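Stop letting the green light decide

47 comments | Share | Save

The fault that stopped our two-arm bench in July was small, and it hurt no one. It cost a laptop hinge and most of a week. I think it deserves more attention than it got, because the usual response to a fault like that is to fix the part and move on, and the part was the least of it.

I work on test and upkeep for a small automation shop called Chala. One of our jobs is teaching a pair of arms to open, close and turn over ordinary office equipment. Laptops are a favorite with customers. They are also a bad thing to practice on, and a good one for the same reason: the lid is thin, the opening notch is shallow, and the hinge pushes back harder in some places than in others. A gripper that pushes a little too far will not stall. It will bend something.

On the afternoon in question, the left arm was supposed to hold the base while the right arm lifted the lid. The right arm lifted. The left arm had lost its force reading partway through the move and kept going on the last good number it had, which said it was barely touching anything. It pressed down and forward until the hinge cracked. The status light on the arm stayed green the whole time. Svitlana Bondarchuk was at the bench and hit the stop. She was quick, but she had been watching the light, as all of us had been trained to do, and she says she lost a few seconds to it.

The cause was found the next morning. A connector had worked itself partly out after 4,000 cycles of the same wrist motion. When the signal dropped, the control software, a package called Muvov, held the old value and raised no alarm. The light reports that the motors have power and the controller is talking to them. It has never reported anything about the force sensor. That is written in the manual, on a page none of us had read closely.

The write-up came back with "loose connector" in the cause box and "reseated, strain relief added" in the action box. Both are true. I asked for it to be reopened and was told, politely, that the arm was running again.

My complaint is with that box. A connector coming loose is going to happen. Cables on a moving joint get flexed all day long. A system that treats a missing reading as a safe reading is a decision somebody made, and it was made for a reason: sensors drop out for an instant all the time, and if the arm stopped at every dropout you would never finish a run. I understand that. I have cursed at arms that stop too often. But there is a large gap between forgiving one bad sample and forgiving several seconds of silence, and the default setting sat at the wrong end of it.
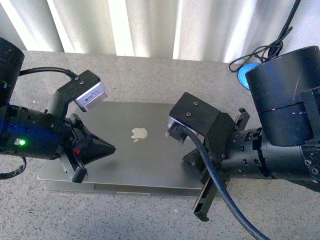

Yevhen Pasichnyk, who runs the schedule, makes the case for the other side, and it is a fair one. Every new check adds stops, and every stop means a person walks over, looks, clears it and restarts. After enough of those, people clear the alarm without looking. He saw this at his last job, at Zitesent, where the operators could reset a cell with their eyes on something else. I don't think he's wrong about people. I think the answer is fewer alarms that mean more, and a lost force signal during contact should be one of them.

We did get some changes. If the reading goes stale for five samples in a row while a gripper is in contact, both arms now stop and hold. Both of them matters, because stopping one arm while the other keeps lifting is how you break the next hinge. In the first week that rule stopped us seven times. Six were nothing. The other was a cable starting to go, on the other arm.

What we didn't get is a change to the light. It still turns green for power and communication, and a new hire will still read it as "fine." I have asked for a label. I would prefer that it go amber when any sensor is stale, and the vendor, Iltora, tells me that would take a firmware request. I've sent one in.

Share this | 47 comments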